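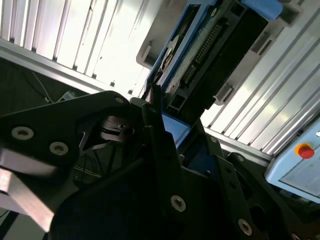
Circuit board and pin headers in a blue plastic housing.

The blue plastic is the part I was told to care about. For most of this year the people who sell refurbished electronics have been telling buyers that a bright housing around a bare board is a kind of insurance. Estelau, which trades in used equipment by the pallet, charges extra for it. Forent throws it in and calls it "care-grade," a phrase I asked them to define in February. I am still waiting.

What the housing does is easy enough to describe. It gives you something to hold besides the board, and it keeps the edges from taking the first knock. What it's worth is harder. Estelau's sales sheet says that of 1,793 housed units shipped, 318 came back. The sheet doesn't say how many bare units came back, or what was wrong with any of them. A return for a dead board and a return for the wrong model count the same.

I'd also like to know who is doing the knocking. Pins get bent at the bench, when a part is picked up, turned over and put down again, and a row of pins standing in the open is as easy to bend in a blue surround as out of one.

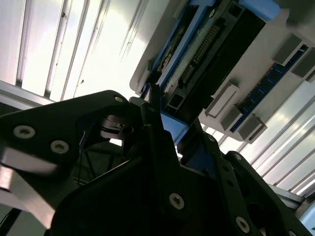
Erzsébet Pálfi thinks I am being unfair. Plastic was never meant to protect the pins, she told me, and anyone who buys it for that hasn't read the listing. She wants it for grip, and she says she would pay for grip alone.

Fine, but the listings I read don't say grip. They say "protected." Lazăr's catalog uses the word on every page and never once says against what.

The same goes for the fixtures sold alongside. A molded holder with a recess or two is a sensible thing to have on a bench, and I own a couple. Flosell would like $267 for one.
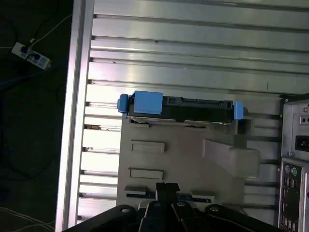 At that price I expect more than a place to set things down. I expect a drawing with tolerances on it, and a list of the parts it fits. Ayman Morsy sent me the Flosell brochure after I complained, and it runs to twelve pages with neither. There is a long passage on the color.

Buy the housing if it comes free. If it doesn't, ask the seller for the return rate on bare units before you pay, and get the answer in writing.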